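3.2 Study area and shelter records

The study was carried out in Londdale, a river town where the lower streets lie only a little above the normal water level. In November the river passed over the flood wall and the water remained in the lower streets for several days. Many households left at night with short warning. The public shelters in the town did not accept animals at that time, and therefore a part of the residents had to choose between leaving a pet behind and staying in an unsafe house. This choice is well known from earlier work on evacuation behavior, and it is the reason we included the human shelters in the design as well as the animal ones.

Animals without an owner present were brought to a temporary shelter in the district of Drumthorpe. The shelter was opened in the hall of a former cattle market, on higher ground. It kept a paper intake book, and the entries were copied later into a spreadsheet by two members of our group working separately. Where the two copies did not agree, the page was read again by a third person. In total 539 animals were entered in the book. Most of them were dogs and cats. Rabbits, caged birds and a small number of goats were also recorded, but they are not used in the analysis, as the conditions for keeping them were too different.

For each animal the book gives the date of arrival, the street or place where it was found, a short note on its condition, and the way it left the shelter. The place of finding was written in free words, for example the name of a shop or a bridge. We assigned each place to one of 12 zones of the town. When the words were not clear enough to decide on a zone, the entry was kept for the analysis of length of stay, but it was taken out of the analysis of distance.

3.3 Owner survey

A questionnaire was sent to 2,000 addresses in the flooded zones. It was prepared in a long form first and tested with a small group of residents, who found it tiring. The final form had two pages. It asked if the household had a pet on the night of the flood, if the pet was taken along, and, if it was not, what happened to it afterwards. Owners were also asked if the animal had a microchip and if the telephone number connected to the chip was correct at the time. The last question turned out to be difficult for many people. Some owners did not know that a number must be changed by themselves after they move or change their telephone company.

We did not offer payment for the answers. Reminders were sent once. The survey was approved by the ethics board of our institution, and all answers were separated from names and addresses before we began the analysis. The final set of answers was closed on July 19, 2021.

3.4 Handling of wet material and the supply store

During the first visits to Drumthorpe we noticed that a large part of the working day was not spent with the animals. It was spent with blankets, leads, harnesses and dog coats, which had to be washed, hung up, dried and sorted by size. Hammad Ansari, who was responsible for the supply store, estimated that the store delayed the cleaning of the kennels on most mornings. We therefore added the supply work to our time records, although it was not part of the first plan. The time was noted on a sheet at the store door, and a person wrote when she or he entered and left.

The hanging of coats and harnesses is also a task that could be moved away from trained animal staff in a long emergency.
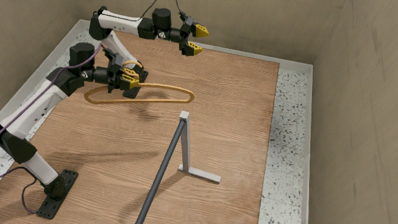 Figure 4. Simulated setup with two robot arms, a clothes hanger and a garment rack.

The time records from the store are given in Section 4.4 and concern human work only.

3.5 Measures

The main measure is the length of stay, counted in full days from arrival until return to the owner, transfer or adoption. Animals that died in the shelter are reported separately. The second measure is return to owner, coded as yes or no. For the condition at arrival we used the four grades of the Naqvi scale, from no visible injury to immediate treatment needed. The scale was developed for field use and does not need equipment. Two veterinarians graded a sample of 100 entries from the written notes without seeing the grades of the other. Their agreement was good for the two outer grades and weaker for the two middle grades, so we joined the middle grades in the models.

Matching between the intake book and the survey was done with the Fluven program, which compares descriptions of species, color, size and place. Each match proposed by the program was checked by hand. We accepted a match only when the owner's description and the intake note had no contradiction. This rule is strict and some true matches were probably lost by it, especially for black cats, where the notes were often very short.

The length of stay was analyzed with a survival model, with zone, species, condition grade and microchip status as predictors. Entries with a missing microchip status were treated as a group of their own.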